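4. Select Cohorts, then New Intake. Enter the start date and the school site for each new coordinator. Lomeck accepts up to 200 names per intake.

5. Assign a supervisor to each site. Isinville uses 2 per site - one from the district and one from the city.

Note: Site codes changed in May. Old codes are rejected on import.
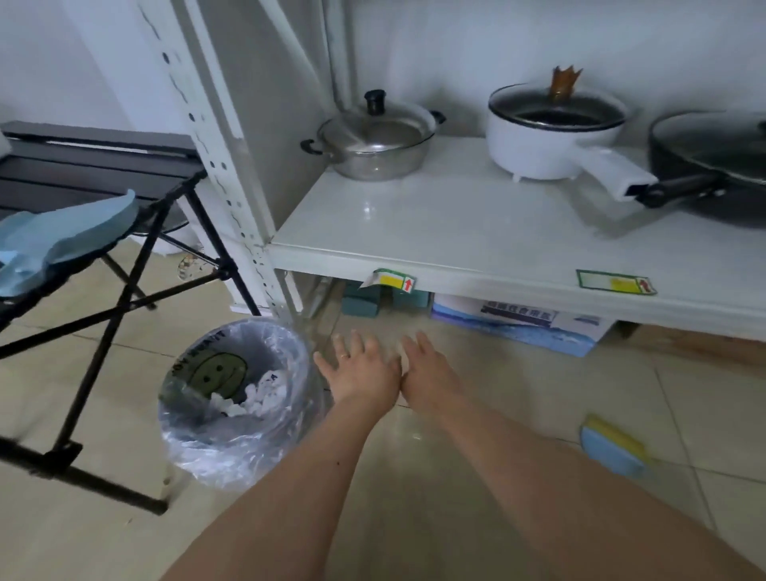
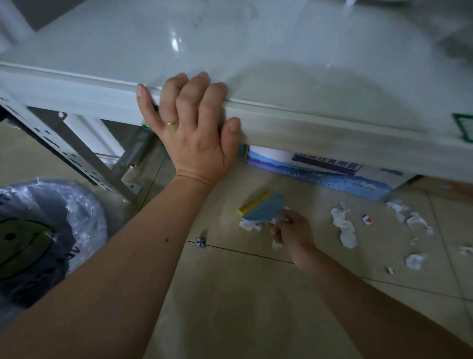
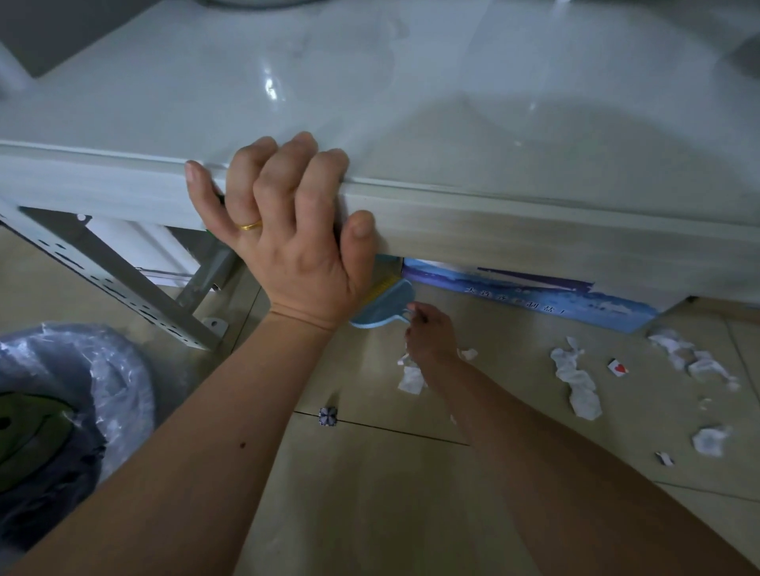
T. Arkulov
Technical Writer, Peixoto Public Systems
Updated Aug 17, 2025

6. Set the training hours to 80 and select Save.

7. Open Payroll Link and confirm that every name shows a city ID.

Caution: Do not close the intake while records are pending. A file with over 3,000 rows can take several minutes to post.

8. Select Publish. Supervisors receive their lists by email.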